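Home | Parish | Meetings | Notices | Contact

Ballau Footpaths and Drainage Group
Minutes of the October meeting, held in the reading room, 7.30 pm

1. Minutes of the previous meeting
Agreed as a correct record, with "Jonda Lane" amended to "Jonda Bank" in item 4.

2. Culvert at Jonda Bank
The survey by Putora was received. The pipe is sound for most of its length but has dropped at the outfall, and silt is held behind the joint. Two options were put forward: relaying the last section, or lining the whole run. Relaying was preferred on cost. The quotation stands at £2,101 and excludes reinstatement of the verge. The clerk is to ask whether the verge can be included. 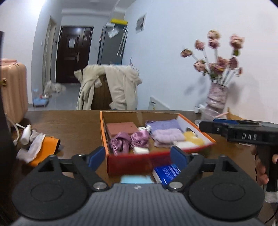

Minutes: A. Pärn

3. Path 20
The surface between the stile and the lower gate remains soft after rain. It was agreed to lay stone over the worst section before winter and to leave the rest until the spring inspection. The landowner has given consent in writing. Access for the delivery will be from the Ballau side, as the Jonda gate is too narrow.

4. Ditch clearance
Complete as far as the sluice. Spoil has been spread on the north bank. The remaining length is overgrown with willow and will need cutting back first.
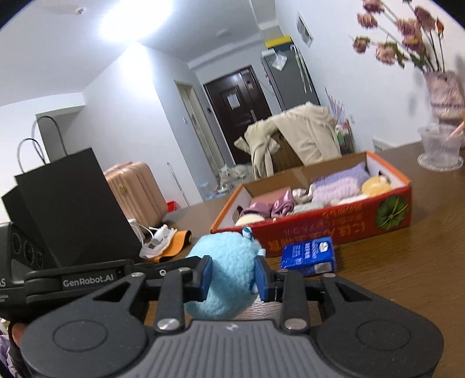 The cutting should be finished before the end of February. Tools are to be signed out in the usual book. A second pair of long-handled loppers is to be bought.

5. Correspondence
A letter about standing water at the bus stop was passed to the highways office.

6. Next meeting
November, same time and place. The meeting closed at 8.50 pm.

Contact the clerk | © Ballau Footpaths and Drainage Group | Back to top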